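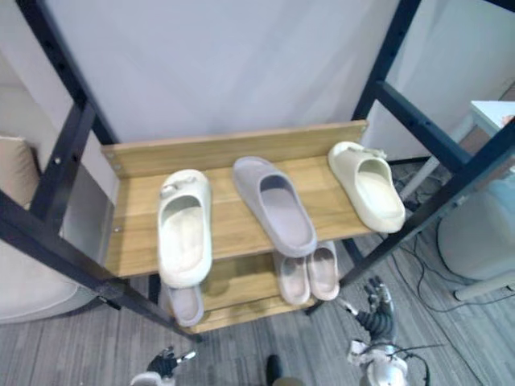
有位读者来信问:规则写得这么细,操作员真的记得住吗?能不能只留一条"小心点"?我们收到过好几封类似的信,答复都一样:细则会越练越顺手,练到第三天你多半已经不用翻手册了!下面这一章就是按"边做边看"的方式写的,欢迎把它摊在工位旁边。

搜索本手册 输入关键词 搜索

Rondier 家居整理机器人 安装与使用手册
第5章 鞋架作业的安全规则与良好做法
Hoarau 文档组 十月修订

5.1 适用范围

本章适用于双臂、带多指手的机型,在住宅或样板间里对开放式鞋架做取放、配对和归位。封闭鞋柜、带门的鞋柜请看第6章,门铰链那一套规则完全不同,别混着用。

鞋架是我们最喜欢推荐的入门任务。物件轻,形状却花样百出,鞋带、鞋面、敞口的拖鞋,每一种都逼着你把抓取点想清楚。练好这一项,后面的书架和厨房搁板会轻松很多。

5.2 开始之前

1. 确认鞋架四脚着地,用手推一下上层,不应晃动。金属框架的鞋架要检查螺栓是否拧紧。

2. 理顺线缆。从前臂到控制柜的线缆应留出余量,在地面上避开双臂的活动范围和人的走道。地毯上的线缆尤其容易被脚带起来,请用 Tikmont 线缆压条或同类产品固定。

3. 打开 Nidudon 控制台,选择"低速示教",末端速度上限设为出厂值的 35%。新操作员在头两周内不要调高。

4. 按一次急停,确认双臂都停住,再复位。每次换班都要做,哪怕上一班的同事刚刚做过。

5. 让双手回到预备位:手指朝上,腕部低于下层搁板的前沿或退到搁板之外。

注意:预备位不等于断电。双臂处于预备位时仍然带力矩,人不得伸手到鞋架与机器人之间。

5.3 取放步骤

1. 先上层,后下层。上层清出空位以后,头部相机看下层的视角不会变,但手臂抬起时碰到鞋的机会少了很多。

2. 一次只动一只鞋。两手各拿一只看起来很帅,我们也很爱看,但请等到 5.5 节的双手协同考核通过以后再试。

3. 对拖鞋类,优先从鞋面带子的两侧夹持,拇指在外,其余手指在内。带子上有装饰扣的,抓取点要避开扣件。

4. 抬起高度以鞋底离开搁板 5 厘米为宜,然后水平退出,退到搁板前沿以外再转腕。

5. 放下时先落鞋跟,再落鞋头。松手后停 2 秒,看鞋有没有滑动,再收手。

6. 鞋头超出前沿的,轻推归位。推的时候用指背,力度上限选"轻触"档。

提示:同款的两只鞋没挨在一起时,先把中间那只移开,再做配对。直接从上方跨越也行得通,只是路径长,容易蹭到背板。

5.4 常见失误

抓取点太靠鞋头。鞋会翘起来,甩到背板上。把目标点往带子根部移一点,问题通常就没了。

下层看不全。上层搁板会遮住下层鞋子的后半部分,系统给出的轮廓往往只有鞋头。遇到这种情况,不要相信补全出来的长度!降低头部,重新采一次视角,再规划。

连续失败。同一只鞋抓取 3 次不成功,必须暂停,由操作员检查。这一条写进了我们的内部规范,不接受例外。

警告:鞋架旁边有座椅或桌子时,请把它们录入避障地图。软垫扶手对力传感器来说"很温柔",碰撞检测可能晚大约半拍才触发,手臂已经陷进去了。

5.5 双手协同考核

低速模式下完成整架归位,其间没有触发急停,没有鞋落地,即可申请考核。考核由另一位持证操作员在控制台旁监看,结果记入 Nidudon 日志。通过以后,请重新阅读 5.2 节第 3 条,再按部门规定逐级提速。

第一次看到两只手同时把一双鞋稳稳放齐,真的很过瘾,祝各位早日练到这一步!

维护周期与指尖更换见附录 B。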